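4.2 Sleep and attention on school nights

I'll start this section with the bit I got wrong. When we planned the Ivach study I was sure that bedtime would be the thing that mattered, and I said so (loudly, and more than once) in our planning meetings. My colleague Hadi Khasawneh thought that regularity would turn out to be more useful than the hour itself, and he made me write his guess down next to mine before we looked at any of the data.

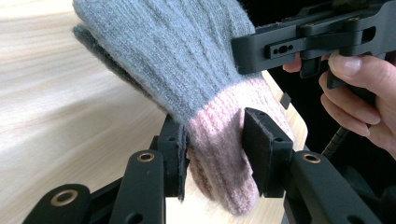
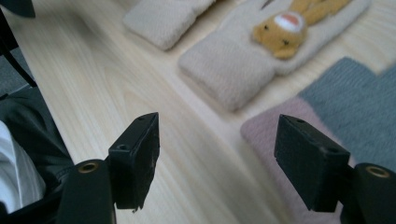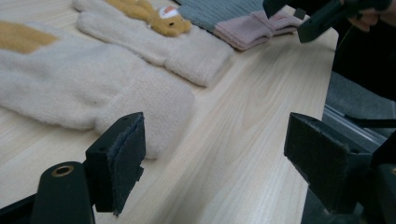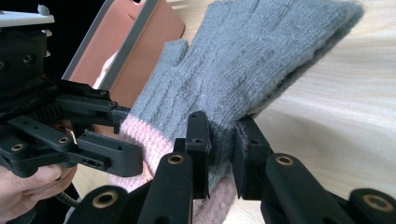
Figure 3. Knitted and fleece handwear and, in the second panel, a fuzzy pad, a pouch and felt pieces, with black gripper fingers visible in all four panels.

So, does going to bed at the same time each night help a child with ADHD pay attention the next day?

In our families it seemed to, a little, and the link was clearer for steady bedtimes than for early ones. Children whose lights went out at much the same time from Sunday to Thursday were rated as calmer and more settled by their teachers the following morning. Children who went to bed early on some nights and late on others didn't get the same lift, even when their total sleep came out level over the week. I went back through the diaries twice looking for a way to rescue my own idea, and I couldn't find one.

I should say how we got there. We had 80 families in the study, each with one child who already had a diagnosis, and we asked parents to fill in a short diary every evening and a shorter one at breakfast. That gave us almost 800 usable pairs of entries once we'd thrown out the ones with a missing bedtime or a wake time that made no sense (we had several children apparently rising before they'd gone to sleep!). Teachers filled in the Qudah scale before lunch, which takes a couple of minutes and asks about fidgeting, finishing tasks and waiting your turn. They weren't told anything about the night before.

The effect was small and I don't want to oversell it. A child with very steady bedtimes scored on average 3 points better on the Qudah scale than the same child did in a patchy week, and that's a scale where a bad cold or a supply teacher can easily shift things by as much. Still, it held up when we took out the children on medication, and it held up again when we looked only at the Hudden schools, where the teachers had used the scale before and knew it well.

Weekends were messier. I'd expected a late Saturday to show up in the Monday ratings, and in the younger children it did, faintly. In the older ones there was no pattern that I'd be willing to defend. Hadi thinks the older ones catch up with a long lie-in and the diaries simply don't record it well, as plenty of parents left the wake time blank when they were still asleep themselves. He may be right – we didn't ask for anything more than a rough time, and next time I'd want a wrist monitor on at least some of the children.

There's also the question of which way round this runs. A child who has had a hard day may well be harder to get to bed, so a messy night could be a sign of trouble that was already there. We tried to get at this by adding the previous day's rating to the model. The link with bedtime shrank but didn't vanish. That's encouraging, though it's a long way from a trial, and I'd be cross with anyone who told a tired parent that a kitchen timer would sort everything out.

One last thing about the diaries. Parents could add a free comment, and I'd pencilled in an afternoon for reading them. It took me a week. Many wrote about screens, quite a few wrote about brothers and sisters sharing a room, and a good number wrote about how hard it is to keep to a fixed time when someone in the house works shifts. None of our models had a place for shift work. We've added a question on it to the follow-up diary, and the coding for the comments we already have is described in section 4.3.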